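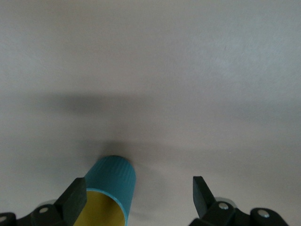
Night crime and courts reporter wanted - Korov Dispatch

Posted Dec 27, 2013

We need a reporter. Nights mostly. Police, fire, courts, the jail, whatever comes over the scanner. Start as soon as you can, April at the very latest.

Who we are

The Korov Dispatch, local news site, plus a print edition that still goes out to 1,740 subscribers and sits on the counter at most of the gas stations. Small newsroom over the old Fluvetti bakery on the corner. No elevator. We cover Korov, Sestis and the unincorporated stretch along the river between them. Owned by Rätsep Publishing, who also own the print shop and mostly leave us alone.

Our last crime reporter went to a daily downstate. Good for them, bad for us. Day staff has been splitting nights since the summer and everyone is tired. Stories are getting missed. We had a shooting out past the grain elevator that we got to nine hours late, and people noticed, and wrote in.

The job

Evening and overnight coverage, five shifts a week. You pick up the scanner at 5 p.m. and hang on to it until 1 a.m. Some nights nothing. Some nights a house fire, a wreck on the county road and a stabbing call before you've eaten.

You will:

Go to scenes. Drive there, stand behind the tape, talk to people. Not phone it in from the office unless the roads are closed.

Write fast. Four paragraphs up within half an hour of getting something confirmed, then the longer version before you go home.

Check the jail log and the incident sheets every shift. Sestis police put theirs out on paper in a tray at the front desk, so somebody has to go and get it. That's you.

Sit in court two mornings a month when a case you wrote about comes up. Those count as shifts, you get the night off.

Follow cases to the end. Arrest, charge, plea, verdict, sentence. We have run too many arrests and then nothing. If the charge gets dropped we say so, same size headline, same spot on the page. That's a rule here and it came out of a mistake we made.

File records requests. Keep after them when they go quiet.

Take your own photos when there's no photographer, which is most nights. Phone is fine. No faces of the dead, no kids, no house numbers.

Answer the tip line when it rings. A lot of it is parking complaints. Some of it isn't.

What we want

Two years of reporting somewhere. Daily, weekly, radio, a college paper if you really worked at it and have clips to prove it.

You know the difference between arrested, charged and convicted and you never mix them up at midnight.

Clean copy. We have one editor at night and that editor is also building the pages.

A driver's license and a car that starts in January. We pay mileage.

You can knock on the door of a family that just had the worst day of their life, and be decent, and leave when they ask you to. If you've never done it we can teach some of this but not all.

You can get shouted at by a sergeant and call the same sergeant tomorrow.

Spanish would be a big help. So would any experience reading court filings. Neither one is required.

A journalism degree is not required. We've had good people with and without.

What we don't want

Anybody who wants to be a cop. Anybody who hates cops. People who post rumors to get there first. We have been second on plenty of stories and right on them.

Opinion columns. We have enough of those.

How we work

Two sources before we name a suspect, or one document. Police press releases are a start, you still call. We don't name victims until the family has been told, and we don't name victims of sex crimes or anyone under 18 unless they're charged as an adult, and even then we talk about it first.

No mugshot galleries. We used to run one and it got a lot of clicks. We took it down and it's staying down.

Your editor is awake when you are. Call before you publish anything with the words murder or suicide in it. Call if you're not sure about a scene. If it doesn't feel safe, leave, and nobody will give you a hard time for a missed photo.

After a bad night you get a night off, paid, on top of vacation. You don't have to explain. Please use it, the last person didn't use it enough.

Pay and so on

Full time, hourly, with overtime paid as overtime. Rate depends on experience and we'll tell you the number on the first call so no one's time gets wasted. Night differential on every hour after 8 p.m.

Health insurance through Rätsep after 60 days. Dental is not great. Two weeks vacation the first year, three after that. Mileage, phone allowance, court copying fees. Laptop is ours, scanner is ours, both go home with you.

Parking behind the building, free, gets plowed eventually.

You don't have to live in Korov but you have to be able to get to either town in under half an hour. Rent is cheaper in Sestis. Ask us and we'll tell you which landlords to skip.

Part time too

We are also looking for weekend stringers, 2 of them, for the same beat. Paid by the shift, not by the story, so you're not punished for a quiet night. Students fine. Retired reporters very fine. Same rules on sourcing, same editor on the phone. Say clearly in your email which one you're applying for, or both.

How to apply

Send one email. In it:

A resume, one page.

Three clips. At least one has to be breaking news and one has to be something where you followed up later. Links or attachments, we don't care wich. Tell us in a line what the editor changed, if a lot was changed.

A few sentences on how Korov or Sestis crime coverage could be better. Ours included. Be as rude as you need to.

Two people we can call. Not your roomate.

Skip the cover letter, we'd sooner read the clips.

Send it to the newsroom address at the bottom of the home page, subject line NIGHT REPORTER or STRINGER. If you don't get a reply in a week send it again, the spam filter eats things.

What happens then

Short call, twenty minutes. If that goes ok you come in for a paid tryout shift, real scanner, real deadline, sitting next to the person on duty. You write up whatever happens. If nothing happens we hand you an old incident sheet, number 189 in our training binder, and you write from that. It has a couple of problems in it and we want to see if you spot them before you file. Then a talk with the editor the same night or the next day, and an answer within the week, yes or no. We do write back to the no's.

We run a background check and a driving record check. An old record doesn't rule you out, tell us up front. A recent DUI does because of the driving.

We are open to all applicants and we mean it. The newsroom doesn't look much like the two towns it covers right now and we'd like that to change. If the stairs are a problem tell us, the print shop has a ground floor room with a desk and a good phone line and we can set the night desk up in there.

Position stays open until filled. We read applications as they come in, so sooner is better. No phone calls about the job after 5 p.m. please, that line is for tips.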